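The Tustus Sorting Bench
Robot picking for returns rooms, repair counters and small warehouses

Made and supported by Drekura
Page last updated 2024-09-11

If you run a returns room, you already know what the work is like. Cartons arrive with all sorts in them, and somebody has to reach into a bin, take out one thing, look at it, decide where it belongs and reach in again. It's steady work and it can be quite pleasant for the first hour. By mid-afternoon it's mostly shoulders and lower back, and the person doing it has stopped noticing the small tear or the missing lid that they would have caught in the morning.

We built the Tustus for that job, and for the people who have been doing it by hand. It's a bench-height sorting station with an industrial arm, an open bin and a gripper that can be changed over to suit what you handle. It takes items out of the bin one at a time and sets them down in front of a person, who does the looking and the deciding. We have left that second part alone on purpose. Your staff know your goods far better than we do, and a good returns clerk can tell more from the feel of a seam than we could ever program in.

What it's good at

Mixed bins are where the Tustus earns its spot on the floor. Plenty of picking systems like everything to be the same box in the same place, and if that describes your operation you may be better served by something simpler (do ring us anyway, we're happy to point you along). The customers who get the most out of this bench are handling odd lots: toys, homewares, small parts, soft goods jumbled in with hard ones.

Soft things are a different sort of problem from hard ones, and it's worth saying a little about that. A plush animal gives when you press it and it never lies the same way twice. A moulded plastic block has flat faces and firm edges, and wants a different approach altogether. Put the two side by side in one bin and the arm has to treat each in its own way, without dragging one along while it goes after the other. 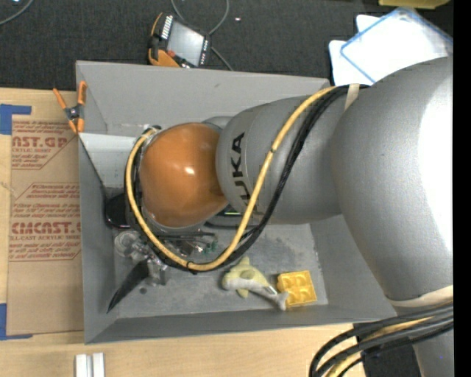 We spend a good deal of our set-up time on exactly this, working through your own stock with your own people at the bench. Bring us the awkward things. The tidy samples that someone picks out for a demonstration teach us very little, and we would much sooner find out on the first morning that your best-selling item has a floppy tail than hear about it by telephone a month later.

What changes for the people in the room

This is the question we're asked most, usually quietly, after the manager has stepped out to take a call. So we'll answer it here as plainly as we can.

The reaching goes to the arm. The inspecting, grading, re-tagging and the odd bit of detective work stay with your staff. In most rooms that means one person who used to stand and bend over a bin is now seated or standing at a side table, with goods arriving at elbow height. Someone on each shift also learns to run the bench: how to start and pause it, how to change the fingers on the gripper, how to use the handheld pendant, and when to call us. It isn't a job for an engineer. We've trained people who had never touched a robot before and were a bit wary of it, and they have gone on to train others.

Hamisi Minja, who supervises the returns floor at Hinds, was kind enough to let us quote him: "I told my crew we would try it and they could tell me if they hated it. What they hated was the beep, so Drekura changed the beep. Now they argue over who gets the grading table, and I don't hear about sore wrists the way I used to."

The Hinds room started with one bench and a good many meetings. We'd encourage the meetings. The places where the Tustus has settled in well are the ones where the people on the floor had a say in where it stood, which way it faced and what it was allowed to handle. At Hinds they wanted it turned so that whoever was grading could see the bin and the door both, and they were quite right.

There is an adjustment, mind you. The pace is more even than hand work, and some people miss being able to rush through a carton and then take a breather. You can set the bench to wait for a press of the button before each pick, and we suggest leaving it that way for the first 4 weeks.

What comes with it

Arm, bench and controller, installed and commissioned
One open bin with sloping walls, and a spare
Two sets of gripper fingers
Handheld pendant
Nulotov picking software, with updates for as long as you hold a service plan
Guarding or area scanning, chosen after a safety assessment of your room
Training for up to 15 staff, held at your site

Day-to-day care

Wipe the bin out at the end of a shift and check the gripper fingers for wear. Have a look along the cables once a week to see that nothing is rubbing and that the ties are still snug. Bins get scuffed and scratched with use, and this does no harm to the picking. We visit every October for a full service, or at another time of year if October is your busy season.

Trying it out

We can set up a trial with 50 items from your own shelves before you commit to anything. Pack up a fair mixture, send it along with a note about anything fragile, and come and watch if you can manage the trip. Bring one or two of the people who do the work now – their questions are usually better than ours, and there's always tea.

Trials, pricing and lease terms are handled by the Drekura sales desk. Please tell us the size of your room and the heaviest item you'd want picked when you get in touch.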